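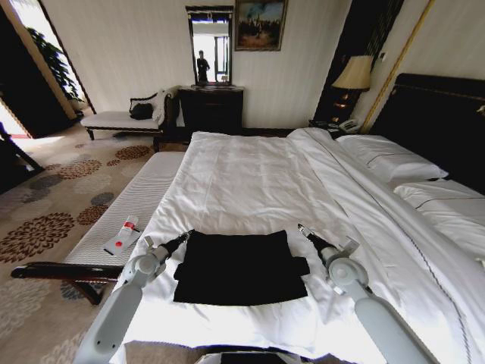 Folding is the job I've given Jesia for the spring, and it is much harder than picking things up. Jesia is the two-armed robot I've been building at the Nedmont workshop and at home. Picking up was mostly a matter of getting the gripper to the right place. With cloth, the right place moves every time you touch it. Black on a plain white sheet is as easy as I can make it for the camera, and the outline still isn't a rectangle. The flap sticking out on the right-hand side is the kind of thing I spend my evenings on.

A few people asked for a proper write-up after my last posts, so this is where the build stands in March 2026. It's a long one. Mute me if you only follow for the bicycle stuff.

Arms first. They're a matched pair, light grey, rounded joints, one bolted each side of the body. I bought the joints second-hand and made the mounting plate myself. The first plate was too thin and you could see both arms nod whenever one of them stopped. The second is steel, ugly, and hasn't moved.

Grippers are from Giltell. Slim, black, two fingers. I tried to print my own for most of last year and I'm glad I stopped. Mine were fine with blocks and cups and hopeless with a hem.

The trouble with a hem is that you have to get one finger under it and one over it without shoving the whole lot forwards. A thick fingertip just ploughs. The slim ones go under if you come in low and slow. How low depends on what's underneath, and a mattress gives.

That last bit cost me a fortnight. I did all the early work on the bench at Nedmont, which is a solid slab. Press down on it and the gripper stops. Press down on a bed and the gripper carries on, the sheet dips, and the hem slides down into the dip with it.

What I do now: the arm comes down until it feels a small push back, lifts by 2 mm, then goes in sideways. On the bench it hardly mattered. On anything soft it's the difference between holding a hem and holding a pinch of bedsheet.

Yes, it grabs the sheet sometimes. I've got a check for it. If the arm lifts and the load is more than the garment should weigh, it lets go and backs off. Before I added the check it once stripped a spare mattress right down one side, very calmly.

Camera is up at the head, looking down between the arms. I had one on each wrist as well and took them off again. The cables kept catching on the elbows and the pictures were mostly a close-up of fabric.

Downside of the head view is that the arms cover part of the work. With both grippers in close, the bit of edge you most want to see is the bit behind a finger. So it looks, plans, moves, pulls the arms back, looks again. Slow, but it has fewer silly ideas that way.

Software. I call the folding program Wi, short for nothing. It finds the outline of the cloth, guesses the corners, picks a fold line, and gives each arm a start point and an end point. There's a learned part for finding the corners. Everything after that is ordinary code I can read and fix.

Somebody will ask why I don't learn the whole thing end to end. I might. At the moment when it goes wrong I can see which step went wrong, and I'd like to keep that for a while longer.

Corners are the weak point. On a flat towel there are 4 and they all look like corners. On clothes you get sleeves, straps, a collar, a bit of hem that's flipped over. Wi is quite happy to call the end of a sleeve a corner and fold from there.

The fix I'm part way through: tidy first, fold second. If there's a piece poking out beyond the main shape, one arm holds the body of the cloth down and the other lifts the loose piece and lays it back over. Then look again and start the fold from a cleaner outline.

Holding down is its own small art. Press too lightly and the whole garment swivels. Press hard on something soft and you make a dimple, and the cloth around it wrinkles towards the finger. I've ended up using the side of the closed gripper instead of the tip. More contact, less poke.

Numbers, for those who like them. Towels on the bench: I set it 8 in a row and it folded 6 well enough that I'd put them in a cupboard. Clothes on a soft surface: I'm not giving a number yet. I keep changing the code between goes, so any figure would be a mix of different versions.

Speed: don't ask. I could fold the whole wash, make tea and drink it. I've capped the joints well below what they can do and they're staying capped while I'm working within reach of them.

On that subject, there's a stop button on a long lead and it lives in my hand. If you're building anything with arms, do the stop button before you do the interesting bits. Mine cuts the motor power directly. It doesn't ask the computer.

One thing to watch with cutting power: the arms drop. They're not heavy but they're heavy enough. I added springs at the shoulders so they sink and don't slam. You can hear them creak in the longer videos. That's what the noise is, to the person who thought it was a door.

Cost. More than a tumble dryer, less than a used car. The joints were the biggest part of it by a distance, then the grippers. The computer is an old desktop machine I already had. The steel plate was an offcut and a membership fee.

The Nedmont workshop has been good about all this. I get a shelf, a corner and use of the pillar drill. The rule is that anything which moves under its own power gets unplugged when you leave the room, and that seems right to me.

Things I'd do differently. Buy the decent grippers at the start. Test on soft surfaces in the first month. Label both ends of every cable. I have spent a whole evening chasing a fault in the right arm that was the left arm's lead in the wrong socket.

Things I'd do again: two identical arms. I was tempted to save money with one good arm and one cheap helper. Having both the same means every bit of code works on either side with the signs flipped, and I only need to keep one set of spares.

Next jobs, in the order I'll probably do them. Get the tidy step working on its own. Teach Wi the difference between a sleeve and a corner. Try dark clothes on a dark cover, where I expect it to be lost. Then patterned stuff, which I'm putting off.

If the tidy step holds up I'll put the code online in April. It needs comments first, and some of the variable names need to go.

Replying here to save doing it one at a time: no, it can't do socks. No, it isn't for sale. The pale grey is just the colour the covers came in.

And to the person asking about fitted sheets, I can't fold those either, so I wouldn't know what to tell it.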